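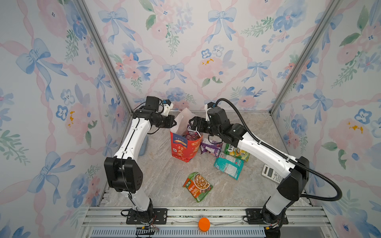 Werkstattbuch, 19. Januar 2020

Tütenpacken, zweiter Anlauf. Endlich mal ein Eintrag, auf den ich mich den ganzen Weg hierher gefreut habe!

Die rote Papiertüte ist jetzt gesetzt. Sie bleibt mit offener Öffnung von selbst stehen, und das ist schon die halbe Miete. Die dünnen braunen aus der Kiste von Drallside sind mir im August reihenweise umgekippt, sobald das erste Päckchen an der Rückwand lehnte. Die rote hat Stand, die Kordelgriffe sind weiß und gut zu erkennen, und innen ist sie hell, man sieht also beim Hineinschauen sofort, wo noch Platz ist. Ximeng Gu meinte, für Knabberzeug sei so eine Tüte sowieso die einzig richtige – da esse das Auge mit. Einverstanden.

Zur Reihenfolge: Das lila Päckchen mit »BERRY« drauf ist zuerst drin, die anderen vier liegen noch daneben und davor. Ich will unbedingt bei diesem Anfang bleiben. Ein Beutel, der schon drin ist, gibt den übrigen eine Lehne, und danach rutscht alles viel williger an seinen Platz. Mit einem kleinen Päckchen als erstem hatte ich gestern nur Ärger, das legt sich quer auf den Boden und alles darüber steht schief.

Noch etwas, das mir erst beim Probieren aufgefallen ist: Die Päckchen haben unterschiedlich viel Luft. Die prallen gehören nach oben, klar, aber sie schieben auch die Seitenwände auseinander, und dann klafft die Tüte vorne auf. Habe versuchsweise mit der flachen Hand nachgedrückt. Geht wunderbar, knistert nur furchtbar laut. Wer im Nebenraum telefoniert, möge mir verzeihen.

Gewogen auf der kleinen Tomaszewski-Waage (die geht bis 2.000 g, reicht dicke): volle Tüte 1.331 g, allerdings mit zwei Riegelpackungen aus meinem eigenen Vorrat obendrauf, damit überhaupt mal Last auf die Griffe kommt. Fünf Minuten am Haken, Kordel hält, Papier an den Löchern glatt. Großartig! Ich hätte bei dem Gewicht wenigstens einen kleinen Einriss erwartet.

Zum Vergleich eine Tüte von Wemville, gleiche Füllung. Steht auch, kippt aber beim Anheben nach vorn, die Griffe sitzen zu dicht am Rand. Kommt in den Schrank für Kleinkram.

Packzeit: beste Runde 34 Sekunden, von Hand und ohne Hetze. Ximeng war schneller, hat aber ein Päckchen kopfüber hineingesteckt, und das lasse ich nicht gelten. Die Vorderseite soll man lesen können, wenn man von oben hineinguckt. Revanche ist angemeldet.

Die marmorierte Tischplatte gefällt mir als Packfläche übrigens sehr. Grau-beige, ruhig, und die bunten Packungen springen einem darauf richtig entgegen. Auch die Blümchenwände habe ich inzwischen liebgewonnen, obwohl ich anfangs gemosert habe. Es hat was von Omas Küche, und in Omas Küche wurde schließlich auch ordentlich eingepackt.

Offen:
– Plesimthorpe anrufen, ob es die roten Tüten auch eine Nummer breiter gibt. Mindestmenge war letztes Mal 200 Stück, vielleicht lassen sie mit sich reden.
– Ausprobieren, ob die hochstehende Rücklasche stört, wenn die Tüte voll ist. Heute habe ich sie einfach hochstehen lassen.
– Eine Runde nur mit kleinen Beuteln, dafür stehend in zwei Reihen. Darauf bin ich am meisten gespannt!
– Neue Riegel kaufen. Einer der beiden Versuchspackungen fehlt schon was.

Die Waage steht wieder links im Regal, Netzteil liegt dahinter.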